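Subject: Re: [Skurkari-users] Moving the list archive off the old host
Date: August 3, 2022

> The export finished overnight. I count 2,438 messages, but the
> index page only shows 198 threads for the last two years and I was
> expecting more. Did something get dropped? Also, do we still want
> the old Amundsen addresses to redirect?

I checked the mailbox files against the export and the message total matches. The thread count is low for a dull reason. The old software started a new thread whenever someone edited the subject line, and the new one goes by the reply headers instead. If you sort by subject you get about 200 more.

Two messages from February have broken attachments. They were broken on the old host too, so I left them alone. If whoever sent them still has the originals, please mail them to the list address and I'll put them in by hand.

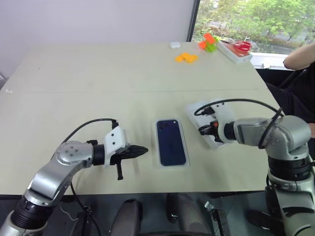 On the redirects, yes, please keep them. A lot of the pages people link to are the long Flirnumus threads about fonts and line breaks, and those links are all over other people's sites. A plain rule on the server will cover most of them. Anything with a question mark in the address needs its own line, and I can write those this week.

One more thing before we switch. The dates in the monthly index are in server time, so posts sent late in the evening can land in the wrong month. I would fix that first, as the page names depend on it and I don't want to change them twice.

Search can wait. The old one hasn't worked since we moved to Moment and there have been very few complaints.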